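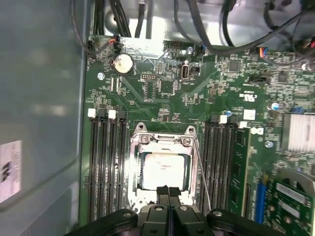 Offices throw away too many computers that only need a part or two. I have thought so for years, and the last round of replacements where I work has made me want to put it in writing.

We had 30 desktop towers on the list. The reason given on the form was age. Nothing else was written next to any of them, and as far as I could find out, very few had been opened before the order for new ones went in. They had simply reached the line in the spreadsheet where a machine turns from an asset into a cost.

I do not think age is a good enough reason. A desktop tower is one of the few things left in an office that was made to be taken apart. The side comes off. The memory is held by a latch at the end of the slot and comes out by hand. The processor sits in a socket under a metal frame with a lever, and it can be changed by anyone who is patient and keeps their fingers off the contacts. Compare that with the thin laptops we were sent from Kodska, where the memory is soldered down and the battery is glued. When one of those is short of memory, it stays short of memory.

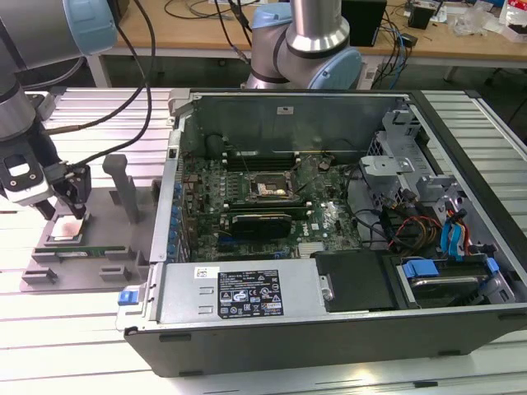
*3 min read*

Look at how an ordinary Dell tower is laid out with its side off. The memory slots are in a row, the graphics card is in a slot of its own, and the hard drive sits in a blue plastic caddy. The power supply has a blue latch on it. Someone took trouble over that. They thought about the person who would be opening it years later, and I think it is rude, in a small way, to ignore them and ring the recycling firm.

The usual answer is that labour costs more than parts. I have heard it from our suppliers, Zernel, who also sell us the new machines, and I have heard it from my own manager. There is some truth in it. If you pay a technician to drive out and look at one slow computer, the sum does not work. But if the machines are already in one room, on a bench, with the screwdrivers out, it is a different job. Most of the time goes on fetching and carrying, and that has to be done whether you mend them or scrap them.

Mingxuan Shao, who used to run the workshop at Nepia, kept a price list on the wall for this purpose. A used processor, a stick of memory, a coin cell for the board, a tube of thermal paste. She added them up against the 700 pounds her office was paying for each new desktop, and she did it in front of whoever had come to ask. I copied the idea last June. It has won me more arguments than anything I have said out loud.

There are fair objections. An old processor may not run the current version of the operating system, and a machine that can't be kept up to date should not be on a work network. Old power supplies do fail. Old hard drives fail more often, and I would replace any of them with a solid state drive before giving the machine back to someone. Some towers really are finished. I would still like that to be decided with the cover off.

A good deal could be done with a rule of one line: no desktop goes on the disposal list until somebody has opened it and written down what is wrong. If the answer is a dead board, fine, let it go, and keep the memory and the drive caddy for the next one. If the answer is "slow", that isn't a fault, it is a request for parts.

I have sent this to the people who approve the budget. The next batch is due from the Darkel building, and I have asked for a bench and a week before the van is booked - so far I have been given the bench.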